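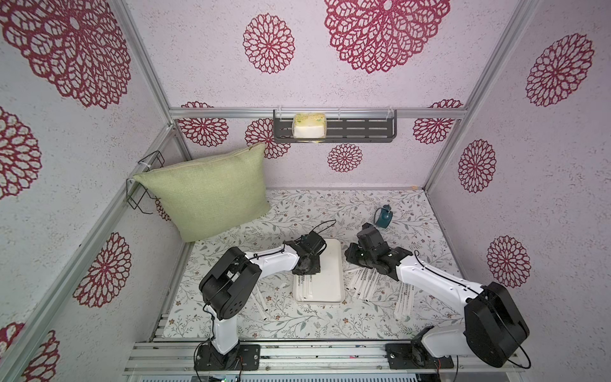
Wrapped straws, the white tray and the teal mug

Straws on the tray or in the mug?

vpascu_storkemby
Setting up a drinks corner for the hall in Ladusthorpe, opening Monday. The straws are paper-wrapped, white with black print. I can lay them flat on the white plastic tray or stand them up in the mug. Which would you do? We bought a box of 900, so whatever I pick has to be easy to top up.

treline15
Tray. People can see what they are and take one without touching the rest. In a mug everyone pulls out three and pushes two back.

Nélida Godoy
Mug for me. A flat tray takes up counter space and the straws roll off as soon as someone knocks it. We used a tray at Storkemby for one summer and I was picking straws off the floor every afternoon.

treline15
They're wrapped, they don't roll much. Depends on the lip of the tray as well.

vpascu_storkemby
It's smooth with rounded corners. I haven't measured the lip.

Nélida Godoy
Then put a non-slip liner in it. Smooth plastic is the problem — the paper slides on it.

oddsocks4
Is that vine-pattern mat staying? I like it, but with the burgundy mandala wallpaper it's a lot of pattern in a small space. I'd lose one of them.

vpascu_storkemby
Mat stays, it wipes clean. The wallpaper was up before I got the job.

oddsocks4
Fair enough. The green cushion goes well with the leaves, anyway.

treline15
I'd leave the tissues on the shelf. Straws go below at hand height, napkins next to them if you're doing napkins.

Nélida Godoy
Agree on the tissues. Still don't agree on the tray. If the mug is too short for the straws, get a taller jar. Tudose in town had plain glass ones in July.

vpascu_storkemby
Thanks both. I'll try the tray with a liner for the first week and keep the rest in the box under the counter. Viorica

Nélida Godoy
Let us know how many end up on the floor.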